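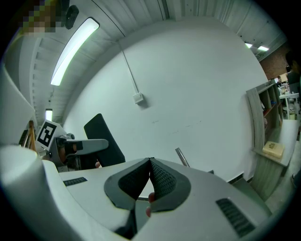 Iverbridge, Aug 24, 2019

The usual argument for teaching a robot by remote control is that the data comes from the robot itself. Joint angles, motor currents and camera views all match what the machine will have when it runs alone. I accept the argument. I think it is given too much weight.

At Kombo we recorded 200 demonstrations of one task, placing a part in a tray, through a remote arm. We then recorded the same task with hand-held grippers. The remote operators were careful and slow. They stopped before contact, corrected, and stopped again. A policy trained on those recordings stops in the same places, for no reason the task requires. Of the 200, we kept 83.

A person holding the gripper directly does not hesitate in that way. The weight is in the wrist and the contact is felt through the handle. When a part catches, the hand gives a little and tries a new angle, and that small motion is the thing most worth recording.

The costs are real. A hand can reach poses that the arm cannot, and those recordings have to be filtered out. Tracking drifts – a printed marker helps, provided it stays in view. With 2 grippers in use, the clocks must agree, and ours did not until February. The Citent tracking package we use also reports lost poses as valid ones, so every file needs a check before training.

Flultotora, our partner on the tray work, still prefers remote control and has asked for another 44 hours of it. For heavy loads or hot parts I would do the same. For ordinary handling I would put the tool in someone's hand first, and keep the remote arm for the cases where the filtered recordings leave a gap.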